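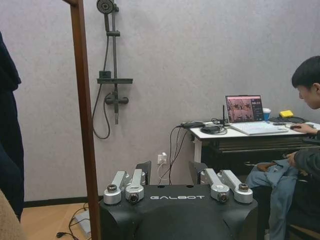 GALBOT, in white capitals on black

Wear It, Write It: call for clothes diarists in Vernthorpe and Mestness

How often do you wear that green jumper? When did you last sew on a button? We would love to know, and we are looking for people who will keep a clothes diary for four weeks this November.

The El Idrissi Clothes Archive collects everyday stories about what people wear, wash, mend and pass on. Our last round brought in diaries from 354 people, and between them they told us about 782 favourite garments -- wedding shoes, football shirts, a dressing gown that has been through three generations and still has both its pockets! We read every page and enjoyed it hugely. Now we want to hear from more households, especially in Mestness, where we have very few diaries so far.

Who can take part

Anyone aged 16 or over who lives in Vernthorpe or Mestness. You don't need to be interested in fashion. People who wear the same thing every day are very welcome, and so are people who work in uniform, parents dressing small children, keen knitters, and anyone who has just cleared out a wardrobe and is wondering where it all came from.

You can write in any language you like. If writing is hard for you, you can record your diary by voice and we will type it up.

What you will do

Each evening, note down what you wore and anything that happened to it. Five minutes is plenty. Once a week there is a slightly longer question, such as "What have you kept but never wear?" or "Who taught you to iron?" You are free to skip any question.

At the end of the first week we ask you to go through one drawer, shelf or stretch of rail and list what is there. Lots of diarists told us this was their favourite part (it can take a while, so put the kettle on first). 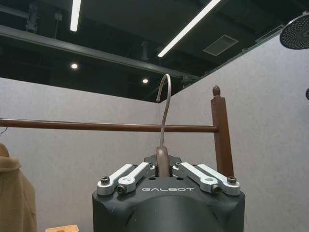 What you will get

A printed diary and pen, a £40 shopping voucher when you send the diary back, and a place at our mending afternoon at Zollitow Hall, with tea, cake and plenty of thread. We will also send you a copy of the booklet we make from the diaries.

Your name will not appear in the booklet or in the archive catalogue. You can stop at any point and ask for your pages back.

How to join

Pick up a form at Vernthorpe Library or the front desk at Zollitow Hall, fill in both sides and hand it back before the end of October. Please tell us if you would like the large print diary.

Couples, flatmates and whole families can sign up together -- just use one form each.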